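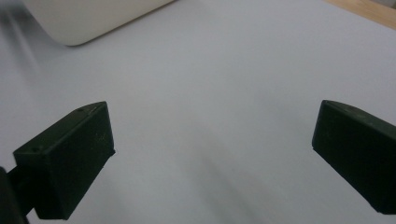

Okside Open Day

The Okside open day is a yearly public afternoon put on by Skakeck, a small robotics workshop, and I've been to it twice now, so I'm the one writing this entry. It runs on a Saturday in June and entry is free. Last time they had 700 people through the doors, which is a lot for a place with one kettle!

What is shown

Most of the day is about hand-held grippers. You hold one in each hand and pick things up with it, and the recordings are used later to teach a robot arm the same job. The staff call the whole set-up Binirix (I never did find out why). The fingers are plain black blocks, and you're meant to look closely at them before you start, because you soon find out how much depends on where they touch.

The tennis ball task

The best known demonstration is the simplest one — ball, bin, two grippers. You close one gripper on the ball, lift it over and let go above the bin.

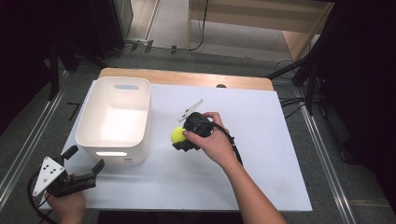
I squeezed far too hard on my first go and the ball shot off towards the crowd. Slow and gentle is the trick, and by my third try I was rather pleased with myself. Children tend to pick it up faster than their parents do, I'm sorry to say.

Getting there

The workshop is up the stairs in the MacAulay building, with a lift round the back. Doors open at 2 and the talk starts at 3, but get there early if you want a turn — the queue for the grippers goes right down the corridor.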